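Towel and Cloth Handling: Pictures from the Bavevthorpe Sessions

Posted Tue 21 December

Triltov has been collecting demonstrations of cloth handling at its Bavevthorpe site since November. A person guides the arm through a task from start to finish, the system records what the wrist camera sees along with the joint positions and the finger opening, and the result is stored as one episode. The episodes go into the training set for Plillillow, our model for handling soft goods.

This page has two wrist camera pictures from the same session, with notes on how we collect and sort the material. It is meant for people who will be working with the set and want to see the kind of view the model gets.

Picture 1 - Gray towel

A towel lying flat gives the fingers very little to hold. The operator has to bring both tips down into the fabric, close them, and come away with enough material to carry. We ask operators to go slowly over the last part of the approach, as most of the useful information is in those moments.

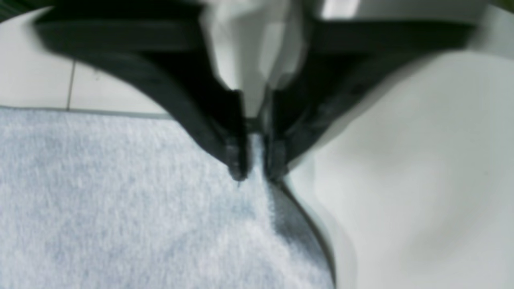 Episodes are cut so that they begin with the gripper open and clear of the fabric. They end when the cloth has been released and the arm has backed off. Anything outside those two points is trimmed before upload. If the operator misses the first grasp and tries again, the second try stays in the same episode. Recoveries like that were thin in our first batch, and the model showed it. It would close on air and then carry on with the rest of the motion as if it had the towel.

We aim for 40 episodes per session. A session with fewer is still kept, but it is logged as short so the sampling weights can be adjusted later.

Labels

Every episode gets one line of text saying what was done, in ordinary words. "Pick up the towel by the near edge" is a good label. "Towel task" is not, and labels like that are sent back. Operators write the line right after the episode is recorded, and a second person checks it against the video before the end of the week.

There are 3 outcome marks: complete, partial and failed. Partial is used when the cloth was grasped but did not end up where it was supposed to go. Failed episodes are kept in a separate folder and are not used for imitation training, though we do use them for the grasp detector.

Picture 2 - Light blue cloth

Crumpled cloth is a different problem. There is plenty to grab, but it is hard to tell how many layers are between the fingers, and the folds change the moment anything touches them. Much depends on lighting too. A pale cloth against a pale background leaves the camera little contrast to work with, so we include such pairings on purpose. 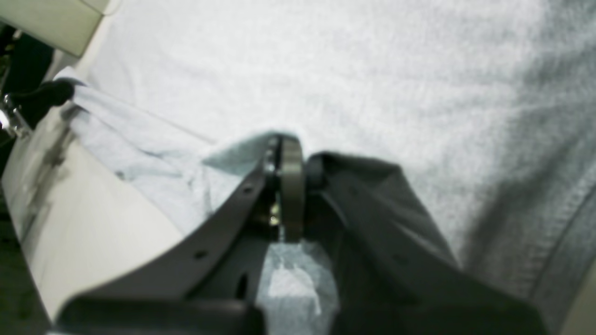 Finger position is logged at the same rate as the video. This matters for thin cloth, where a closed gripper and a gripper closed on one layer give nearly the same reading. For those cases the label and the picture have to settle it.

Changes after the first batch

The first batch had 80 usable episodes, and 26 more were dropped for missing frames or a drifting clock. The clock problem was traced to the recording computer and has been fixed - the missing frames still turn up now and then. Operators now play back the last episode every time they change the cloth.

We also stopped smoothing out the fabric by hand between episodes. It made the starting positions too much alike. The cloth now stays however the last episode left it, unless it has moved out of reach.

Folding episodes use the same file layout and will be added as a separate folder. The notes on file names and the calibration sheets are kept with the set.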